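How our street eats breakfast: what I found out
Gleice Cavalcanti
Food and Society module, final report, 30 May 2019

I picked breakfast because I thought it would be easy. Everyone has it, or has an opinion on why they don't, so I wouldn't be short of people to talk to. Well, I wasn't short of people, but easy is another matter!

My plan was to leave a food diary with households on Grisaria Road and in the flats behind it, and ask them to write down what they had every morning for a fortnight. I got back 338 diaries, with 3,192 breakfasts in them that I could read and use. I typed every one into a spreadsheet myself (my flatmate offered to help and lasted one evening).

The first surprise was how much of it was bread. Toast, rolls, flatbreads, crumpets, yesterday's baguette dipped in coffee – 1,785 of the breakfasts had some sort of bread in them. I had been expecting cereal to win by a mile, probably thanks to my own cupboard.

The second was how different the weekends looked. People who wrote "toast, standing up" five days running would suddenly fill half a page with eggs, beans, fried plantain and who had come round to share it. I hadn't left room for that on the form, so they wrote up the margins and over the back. If I did this again I'd make the boxes much bigger.

I also did a few longer chats. One lady in the flats told me she has eaten the same porridge since she was six and sees no reason to stop. A man who works nights at the Telach depot calls his evening meal breakfast, and I spent ages deciding whether to count it. In the end I did, as it was his word and he was the one eating it.

Steamed food came up more than I thought it would. Several families had buns in the morning, plain or filled, and most bought them frozen from Kawaguchi, the little grocer by the bus stop, then warmed them through while everyone got dressed. 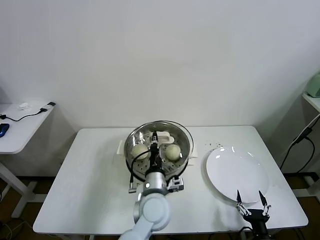 Figure 1. Two steamed buns on a perforated steamer tray.

What went wrong? My question about cost was a mess. Some people put the price of the whole loaf and some put the price of a slice, so I've left those answers out. I also gave out the diaries in term time only, and I'd love to see what happens in July when the kids are at home.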